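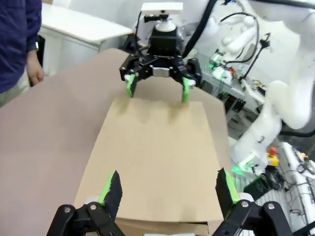
Cardboard sheet on the table, with more cardboard under it.

Minutes of the packing meeting, Monday, 2 p.m.

Present: Anca Preda (chair), Ysaline Hoarau, Despina Panagiotou, Pascual Toledo
Excused: Valentina Benítez
Minutes taken by: Despina Panagiotou

1. Opening and last minutes

Anca opened the meeting and asked for remarks on the minutes of December. Pascual remarked that under item 4 the name of the customer was written as Riquelme, and it must be Bultinness. This is corrected in the shared copy. With this change the minutes were accepted.

The agenda was accepted in the order as sent. Ysaline asked to speak about the tape before the storage question, and the others agreed.

2. Cardboard from Brestex

The new cardboard from Brestex is now in use for the large box. Ysaline reported that the board is stiffer than the one we had from Brumen and that the crease needs more pressure before the panel stays up. When the crease is made only halfway, the panel comes back slowly and the corner is not square at the moment of taping.

It was discussed if we should crease all the sheets of one order first and fold them after, or finish each box before taking the next one. Pascual prefers the first way, as he loses time when he changes between the two movements. Ysaline prefers the second way. With the first way the creased sheets take the whole table and there is no place for the inserts. No common opinion was reached. Each person may continue in his or her own way until the next meeting.

Anca reminded that a sheet should be laid on another large piece of cardboard while it is worked on. The tabletop gets scratches otherwise, and the underside of the box gets gray marks. Customers of the Riquelme order have written to us about such marks before.

Panels with a notch in the edge: the notch belongs to the design and is not a damage. Two sheets were put aside last week by mistake for this reason and have been returned to the stack. Please look at the whole edge before you put a sheet with the waste.

Decision: Brestex board stays for the large box. For the small box we use what is left from Brumen.
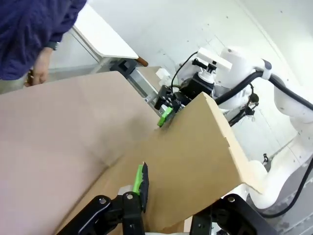 3. Folding order for the large box

Despina presented the folding order again, for those who were absent when it was changed.

First the sheet is laid flat with the printed side down. If there is no print, the smoother side goes down. Then the long panel is lifted along the crease and held at the top edge, at more than one place if possible. The long panel must be kept up until the short flaps are turned in. The tape comes last, from the middle to the ends.

Pascual asked if the short flaps could be turned in first. Despina answered that she tried this with the Brumen board and it worked, but with the new board the flaps push the long panel outward. Anca would like the present order to be kept by everybody, so that we can compare the results.

A drawing of the steps will be hung on the wall beside the table. Despina makes the drawing and Ysaline checks it.

4. Tape

The wide tape is finished on Thursdays more often than before. Ysaline believes that too much is used on the bottom seam. One strip in the middle and one across each end is sufficient for the contents we send. For the Bultinness order, which is heavier, a second strip in the middle is permitted.

The paper tape was also tested. It holds well on a clean surface but it does not forgive when it is placed crooked, and it takes the top layer of the board with it. The test will continue on the small box only.

Decision: 50 rolls of the wide tape are ordered. Anca sends the order.

5. Damaged pieces and waste

Some pieces become bent or torn at the flap while they are folded, mostly at the near edge where the hand or the tool pulls on them. Until now these were thrown away. Pascual proposed to keep them, to fold them lengthwise to a triangle and to put them in the large box as a support for the side walls. He showed the first ones and Anca found them strong enough. A torn flap makes no difference for this use, but a piece with a soft or broken ridge should still go to the waste.

Bags and personal things should not be left on the cardboard. Please use the shelf by the door, or the hooks.

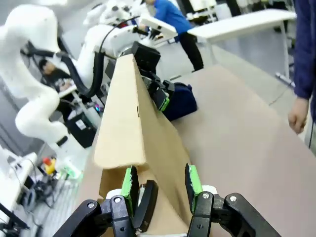
Valentina Benítez, who could not be present, had sent her opinion in writing before the meeting: she agrees with the triangle supports, but she does not want them in the boxes for Riquelme. This customer pays by weight, and two supports in each box will be noticed on the invoice. She asks also that the supports are cut to one length, so that they can be stored standing.

Pascual accepted both points. Eight supports will be kept ready, and the rest goes to the paper container as usual.

6. Tasks

Anca: order of the wide tape; answer to Brestex about the crease.
Despina: drawing of the folding steps; corrected minutes of December.
Ysaline: check of the drawing; paper tape test on the small box.
Pascual: cutting of the supports to one length.
Valentina: question to Riquelme about the marks on the underside.

7. Other matters

The storage question was not treated for lack of time and is moved to the next agenda as the first item after the opening.

The meeting was closed by Anca at 3:15 p.m.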